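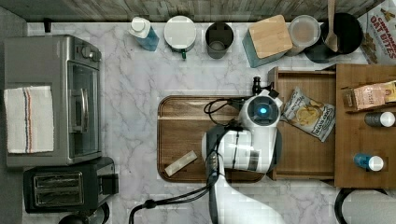
The arm over the chopping board at the Windton test kitchen, with the drawer of crisps open beside it.

Two grippers, one kitchen: Windton starts its spring comparison

I've been popping into the Windton test kitchen on and off since February, and this month there's finally something to report. The team has begun a proper side-by-side trial of two grippers on the same white arm, and I got to stand at the end of the counter with a mug of tea and get in everybody's way.

The two hands come from Gandside and Flemska. Gandside's is the one most of you will know from last year's open evening, a plain two-finger affair with hard pads. Flemska's has softer pads and a slower close, and costs a fair bit more (I was told how much and asked not to print it, sorry!). Both run off the same Krajčí controller, so any difference ought to come down to the hand.

The job list is 7 everyday tasks, things like lifting a bag of crisps out of a drawer, or picking up a small bottle that's lying on its side. Each gripper gets 250 goes at every task, with a limit of 90 seconds a go. After that it counts as a miss, even if the fingers are a whisker away, and I can tell you that's agony to watch.
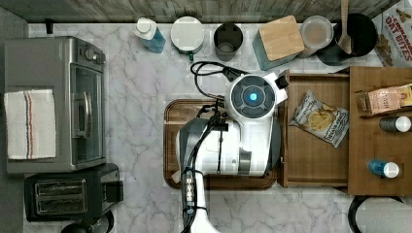
I asked which task worries people most, and the answer came back straight away: the crisps. A bag has no fixed shape, it slides about, and if you squeeze too hard you've got crumbs. The hard pads tend to pinch a corner and hope for the best, while the soft ones want to get round the middle and sometimes can't fit. The small bottles are much kinder, although a round thing on a smooth surface does like to roll off just as you reach for it.

The other talking point is cable. Swapping hands means unplugging and re-routing a lead at the wrist, and the first few changes took far longer than anyone had planned. They've now settled on doing a whole task with one hand before changing over, which I think is sensible, though it does mean we won't see a fair comparison for a while yet.

The tally sheet stood at 2588 goes when I left, with the Gandside hand a little ahead on speed and the Flemska dropping fewer things. I wouldn't read much into either, as the bottle tasks are only half done. Full results go up on the Windton noticeboard page once the last task is in, and the kitchen is open to visitors from two in the afternoon if you fancy a look. Bring your own mug, they're short.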